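Film club notes, September

Hello all! A slightly shorter one from me this time, as I've been up to my ears in programme copy.
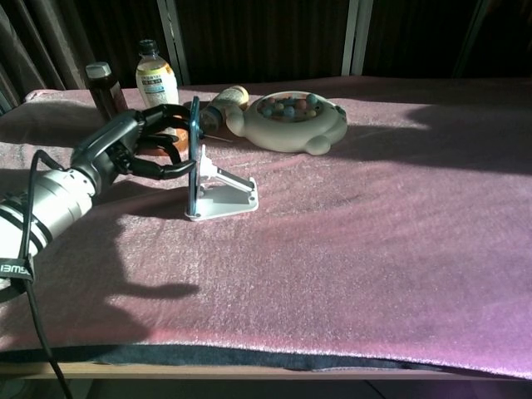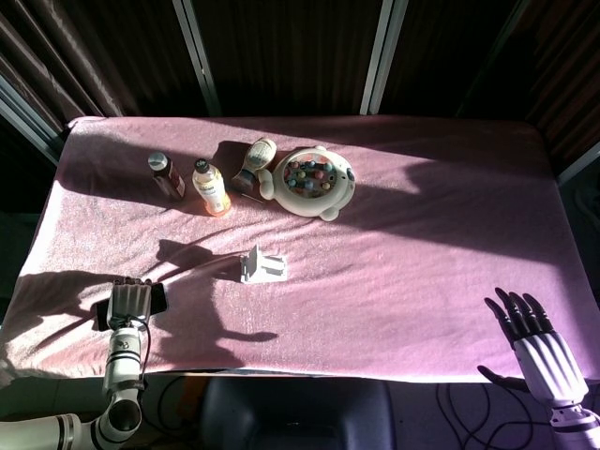 Our silent evening at the Drirar went off beautifully, and I'm still humming the score. We ran The Lodger, Hitchcock's 1927 London fog thriller, with Thilini Talukder at the piano (she'd only had the music for 4 days!). I do love Ivor Novello in that scarf. The tinting is the thing, though: amber for the lamplit rooms, very much the glow of that bottle in the sunshine on the pink towel, and cold blue for the streets. On a big screen it makes the back of your neck prickle. The glass ceiling shot got a proper gasp from the back rows.

Next up is Sunrise, with an introduction by Nia Sayce, who has seen it 16 times and will happily tell you about each one. Doors are at seven, and the bar will be open until we start. Tickets from the Bosness bookshop or on the night, cash or card.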